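August 21, 2022

Lazy Sunday, or it was meant to be. Slept until the bin lorry dream woke me (the one where I'm chasing it in socks), had toast, then sat down to sort out the walking trip with Humaira before she rings me again about it. Put the washing on the list too, as two jumpers still smell of July's campfire.
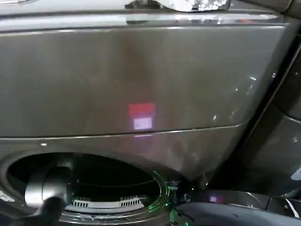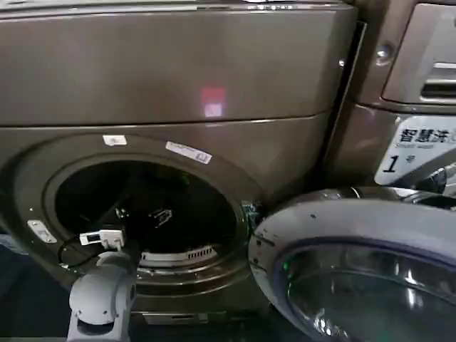
The trip, then

Humaira wants to do Stiltska in a day. It's 34 kilometres! I said we could do up to six hours on foot before my knee starts complaining, and she said Urs Brunner managed it with a cold. Well, good for Urs. He's also the one who told us the Tromis path was flat – it was a staircase made of mud.

So I've suggested two days with a night at Kovik, where the guest house does that dumpling soup, and I'd happily walk anywhere for that soup. She's thinking about it. That usually means yes by Tuesday.

Still need new laces, plasters and a proper map. Mum rang while I was writing this and kept me for 90 minutes on the subject of her neighbour's hedge. Beans for tea.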